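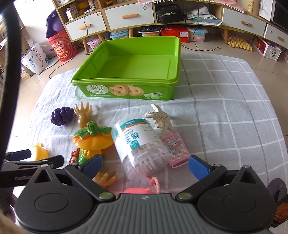 Nuala Costello

So the left gripper quit on me again, and this time I think I know why! I'd been sorting odds and ends into the green tub for most of the afternoon, happy as anything, when the log just stopped recording finger width. The fingers still moved fine by hand. The number sat at 833 and wouldn't budge. 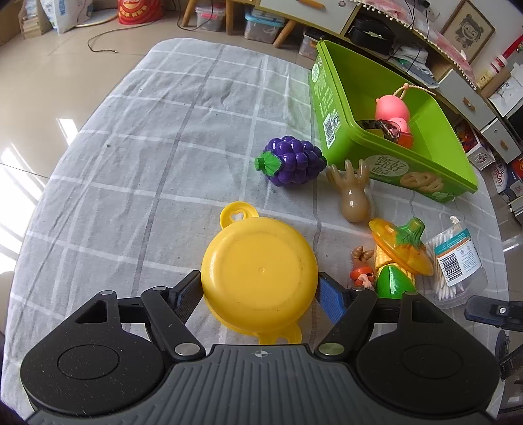 My first guess was dust, so I blew out the joints and restarted. Good for 100 samples, then stuck again. Johannes Van der Merwe told me to wiggle the cable while watching the readout (bless him) and there it was: the number jumped every time I bent the plug sideways. A tired connector! Such a small thing, and it cost me 400 samples I can't use.
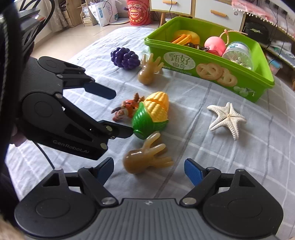 Strain relief is my new favourite subject. I'd never given the plug any slack, and every reach tugged at it a little. With two grippers reaching in among the same toys, there's a thin black cable lying on the cloth right where everybody's busy. I've ordered a softer lead from Cliststead and I'm going to clip it further up the arm, then run 600 more and see if the fault comes back.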